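What the left hand was doing all along

I've been promising a proper post on the label work since January, and every time I sat down to write it I found one more thing I wanted to check first. So tonight I have made a pot of tea, closed the plotting window, and I'm going to tell you what we've got, even though the last table in the write-up still has a hole in it.

For anyone who has wandered in from the bread posts (hello, the rye is doing fine, thank you), my day job is teaching robots with two arms to do things that people do without thinking. We work from recordings of people. Somebody packs parcels, or folds towels, or in this case puts shipping labels on boxes, and we record it from head height. Then we train a model that looks at the view and predicts where both hands should be going over the next little while. This is called imitation learning, and it's a lot less glamorous than it sounds. Most of it is sorting.

Our project is called Poltcombe, after a village none of us has ever been to. Wukar was the name of the one before it, and Wukar was the one that failed. I think you need to know how it failed to see why I'm so pleased about this result.

Wukar treated labeling as a job for one hand. That seemed perfectly sensible! The right hand picks up the label, the right hand places it, the right hand smooths it down. We trained on the right hand alone and let the left arm sit politely to one side. On big heavy cartons it was lovely. On anything light and flat it was a disaster, because the package would go skating off the moment the gripper rubbed at the label, and the label would end up stuck half to cardboard and half to glove. We spent weeks blaming the gripper. We changed the pads, we changed the pressure, and I wrote a very confident email about friction that I would now like back.

Then I got sick for a few days and, with nothing better to do, lay on the couch and watched recordings at half speed. After enough of them I stopped looking at the label.

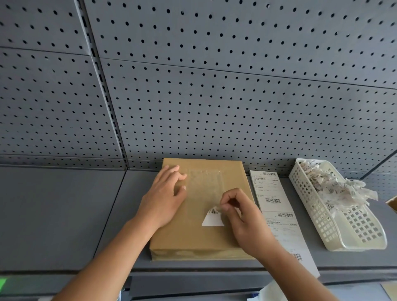

Posted by Katia Rizzi on 19th February
Filed under: robots, work, long ones

The left hand is flat on the package, fingers spread, pressing on the strip of clear tape, and all the fiddly business is over on the right with the thumb and fingertips pinched together by the barcode label. If you'd asked me before the couch week what the left hand was up to in a moment like this, I'd have said "nothing much." In our old pipeline it really was nothing, because we had thrown that arm's data away to save on training time.

So the idea behind Poltcombe is almost embarrassingly plain. We keep both hands, and we add one extra signal that we call the brace signal. For every short stretch of a recording, a small model guesses whether each hand is moving something, holding something still, or doing neither. Those guesses get fed to the main model alongside the pictures. The main model then has to predict the brace signal for the next stretch as well as the hand positions, which forces it to make up its mind about who is holding and who is working before anybody starts rubbing at a label.

We had 2,000 recordings to train on. I hand-marked 800 of those myself, with brace and no-brace, across the dullest stretch of winter I can remember, and the small model learned from mine and marked the rest. There is a real question about whether my marking is any good. A hand lying on a box might be holding it, or it might be resting there while its owner thinks about lunch, and you can't always tell by looking. I went back over a batch after a break and disagreed with myself more often than I'd like, mostly at the start and end of a hold. We've blurred those edges in the training data, and that helped.

For the test we set out 102 flat packages the robot had never met, all light enough to slide, and ran both versions on every one of them. The old one-handed model got 20 labels down flat without the package shifting. I'm not going to print the new number until the reruns are finished, because a cable came loose partway through and I don't trust the afternoon that followed. I will say that I stopped flinching when it reached for the small ones — and anybody who sat next to me during Wukar will know what that means.

The part I keep turning over is where the robot chooses to put the holding hand. We never told it a place. In the recordings people brace wherever suits them, a corner, an edge, somewhere up and to the left as in the one I've put in this post. The robot has settled on keeping its holding hand a bit farther from the label than people do. My guess is that its hand is bulkier and it found out in training that the two get in each other's way, but that's a guess, and I have a test planned that might tell us.

It still has bad habits. Shiny tape bothers it. When there's a lot of clear tape on a box it sometimes takes the glare for the edge of a label and has a good scrape at it. It's also much too slow to let go. A person lifts the holding hand as soon as the label is down, while ours hangs on as if the box might make a run for it. Lindemann, the smaller dataset we're putting together next, is going to be heavy on releases for exactly that reason, and I've asked for plenty of taped boxes too.

If you do this sort of work and you've been dropping the "idle" arm to save on compute, I'd gently suggest putting it back for one run and seeing what changes. It cost us a little under double the training time. The code for the brace signal will go up with the write-up, under the name Kokis, once I've cleaned out the comments I wrote while I had a fever.

Bread again next time. I've got a new flour to complain about.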